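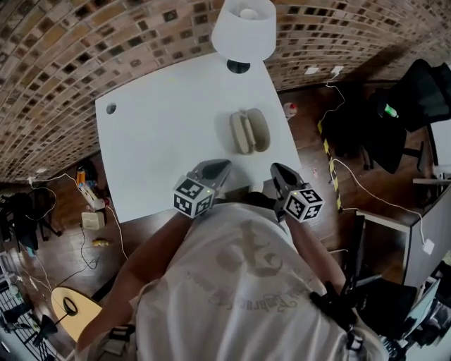
Speaker notes, 78 seconds to read

Slide 1. Title up while people sit down. Say that the talk covers what we asked Daretdale for, what we got, and what we left off the list by mistake.

Slide 2. The first request had one line on it: hand-held grippers, 2, one for each hand. Ask who has sent in a request like that. Wait for hands.

Go through what a pair needs before anyone can work with it. Marker cubes, straps, chargers, spare fingertips. Then the table, a lamp, a chair and enough sockets. We put the table in the furniture budget and had to move it back in September.

Slide 3. Buy or hire. Zerkine would hire us a pair by the month. Rallis would only sell. Hire costs more after the first year, but repairs are included. We bought. If your project is shorter than ours, hire.

Slide 4. Planning by the hour. The plan was 200 hours of recorded table work. We had costed the operator's time and left out setting up, checking files and breaks. For every 40 minutes recorded, allow the same again for everything else. Don't rush this slide, it is the one people ask about. 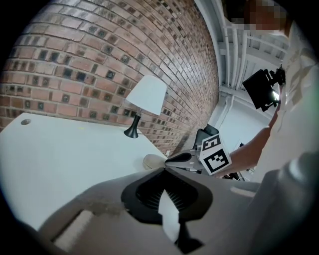

Working at the lamp table with a marked gripper.

Slide 5. Parts that wear. Finger pads should be on the first order. We ordered ours late and lost two weeks waiting. Cables too. Put them under consumables, or finance will ask for a separate form each time.

Slide 6. Storage and software. Resosen is the name on our internal budget sheet for this. Show the sheet, don't read it out. Point to the yearly renewal row.

Slide 7. What I would ask for next time: a second pair as a spare, a longer trial before paying, and floor space agreed in writing.

Questions. If someone asks about robot arms, those are in next year's budget and the quotes are not in yet. Leave the budget sheet on screen.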